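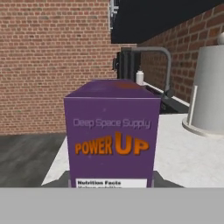

Our robotics club has gone virtual this spring, and I am having way too much fun with it! We're a small group that meets in the back room at Treltorano, and for the Cloltum challenge every team has to write a controller that does kitchen chores in a simulated kitchen before anybody gets near real hardware. My team is called Polura (long story, involves a misspelled pizza order). Our chore is to pick up the groceries and put them away, so I've spent most of my evenings looking out from the gripper at a purple box that says POWER UP in big orange letters, with a brick wall and a sink behind it. I now know that box better than anything in my own pantry.

The tall box turned out to be a good teacher. Our first grasp planner went for the middle of whatever it saw, and with the gripper this close, the bottom of the box is hidden, so "the middle" came out too high and over it went. Asger Blöndal, who coaches us, had us stop guessing from the visible part and keep the size estimate from farther back. Such a simple fix! Our next batch was 677 clean pickups out of 998 tries, and I may have yelled loud enough to bother the chess people next door.

What's left is the faucet. The arm likes to swing right through where it is, and the simulator takes 39 points off for every bump, ouch. I have 3 ideas for the path planner and want to try the dumbest one first (just go up before you go sideways).

The team from Abou Jaoude is way ahead of us on speed, and they were kind enough to share their logging script. Finals are in August. More once I've got the faucet numbers!

Posted 3/24/18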